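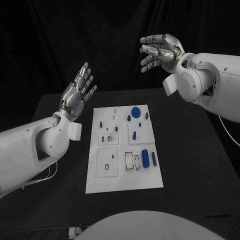 People who choose a robot hand usually ask me how many fingers it has. I think this is the wrong first question. Since June I have compared two controllers, Karam and Clovov, on the same five-fingered hands, and the difference between them was bigger than I ever saw between a cheap gripper and a dear one.

Our test is a board with small blue pegs, plates and a gear. We made 945 attempts with each controller. Karam is quick, but it closes the fingers as if every part were the same part. Clovov waits a little – sometimes too long for my patience – and then closes softly.

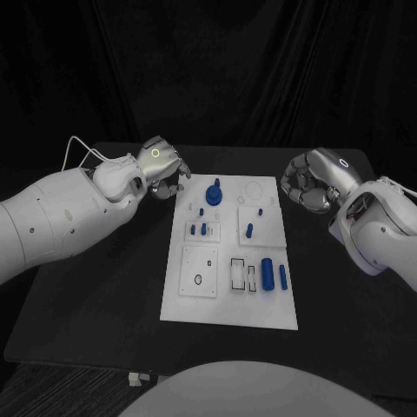
The board between the two hands, with the gear-like part near its top.

I don't say that two fingers are bad. For thick cylinders I would still buy the simple gripper from Gulent and save the money. But with a thin peg, a good hand under a poor controller is only an expensive pair of tongs.
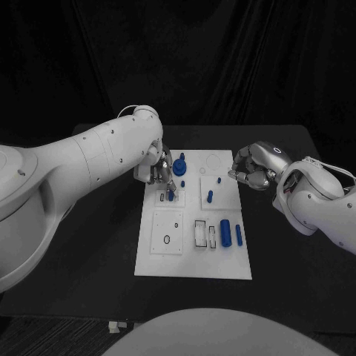 Omar Chidiac wrote to me that 945 attempts prove very little, and that he would not trust any controller before 2,577 of them, with the parts changed every 20. He may be right about the parts. About the fingers we still disagree.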